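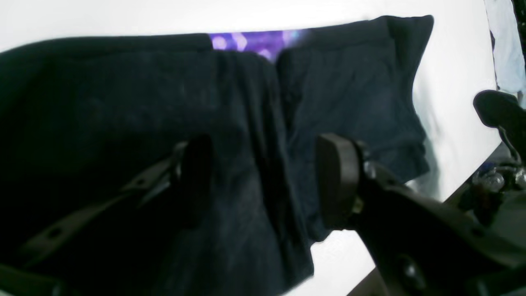

Dark navy on the white table, with a bit of purple showing.

About us

Drendham Laundry and Folding is a small household laundry service. We collect, wash, dry and fold everyday clothes for families, shared houses and a few small businesses in Drendham and Cunmont. We don't do dry cleaning, leather or wedding dresses. Most of what comes through the door is T-shirts, sweatshirts, school jumpers, pyjamas, towels and bedding.

The business was started by Rongrong Lü and Nuno Falcão, who had worked together in a hotel linen room and wanted to do something nearer home. For the first year they rented two machines by the hour at the launderette on Kodikara Road and folded on a trestle in Nuno's front room. We moved to our present unit, behind the old Follenus shoe shop, in August of the year after. There are now five of us, and we look after 40 regular households.

What happens to your clothes

Your bag is weighed and tagged when it arrives and it stays on its own from then on. We never mix two customers' washing in one drum, even when both loads are small. Xiaoqing Dai does most of the sorting. She splits each bag into darks, lights and whites, turns printed tops inside out, closes zips and empties pockets. Coins, hair grips and bus tickets go into a small envelope and come back to you with the clean clothes.

Darks are washed at 30 degrees unless you ask for something else. Navy and black are the colours people complain about most, and a lot of the fading comes from washing them too hot and drying them for too long. We take them out of the dryer a little early and finish them on the rail. Knitted things that would stretch on a hanger are dried flat.

Folding is done by hand on white tables. We tried a grey worktop when we first moved in and changed it within a month. On white you can see lint, loose threads and stray socks straight away, and dark clothes are much easier to square up when the edge shows clearly against the table.

How we fold

Everyone here folds in the same way, so a drawer filled from one week's bag will match the next. A top goes face down and is smoothed from the middle outwards. One side is brought in, then the other, with the sleeves laid back along the body, and the hem comes up last. Heavy sweatshirts get one fold fewer than T-shirts. They don't hold a tight fold for long and they stack better if you leave them a bit bigger.

Dark, thick fabric is the slowest to do well. Creases are hard to see in it and so are the seams, and new starters often find they have folded a sleeve in double without noticing. Haoran Ye trains all our new folders and begins them on navy and black for that reason — once you can find the seams in those by touch, the rest is easy.
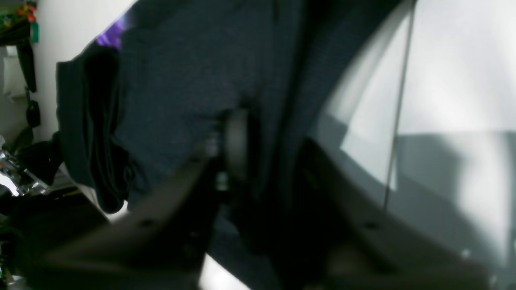
Small items are another thing we watch for. A sock or a child's vest will cling to a bigger garment in the dryer and can easily end up folded inside it. Each piece is shaken out before it goes on the table, and anything that drops out goes back to the pile it belongs to. If we do find something odd left over once a bag is packed, we open the bag again and look for its pair.

Finished clothes are stacked by person if you have told us who wears what, or by type if you haven't. Jumpers and trousers go at the bottom, tops in the middle, underwear and socks in a separate cloth bag. We stopped using plastic wrap in our second year. Clothes now go back in the same bag they came in, which we wash with the load.

The people

Rongrong Lü runs the unit and answers the phone in the mornings. Nuno Falcão drives the van and looks after the machines. Xiaoqing Dai sorts and deals with stains. Haoran Ye is in charge of the folding tables. Şengül Ekinci joined us most recently and does mending: buttons, dropped hems, small holes in knitwear and the occasional new zip. Ask her before you throw a jumper out. She will tell you plainly if it isn't worth the money.

We all fold when it's busy, including the two owners.

Prices and collection

We charge by the bag, and a bag holds what you can fit in it with the top closed. Regular customers have a fixed collection day. One-off bags are welcome if there is space in the van — please ring first. Bags are normally back with you in 3 days. Bedding can take a day longer in wet weather, as we air it before folding.

Mending is priced by the job and we always ask before starting. For a first bag there is 20 per cent off, and you don't have to sign up for anything.

If something goes wrong

Now and then a thing is shrunk, marked or sent to the wrong house. Tell us as soon as you notice and keep the tag from your bag if you still have it. We keep a record of every bag by tag number, which makes a missing item quicker to trace. If we have damaged something we will repair it or pay towards a replacement, up to £500 for any one bag. We can't take responsibility for items marked dry clean only that were put in with the ordinary washing, although Xiaoqing does check labels and will set them aside when she spots them.

Visiting

The unit is open to customers every weekday morning. Come in through the yard, past the shoe shop, and ring the bell on the green door. You can drop off or pick up a bag without an appointment. There is room for one car in the yard and no step at the door.

Page last updated Jan 22, 2019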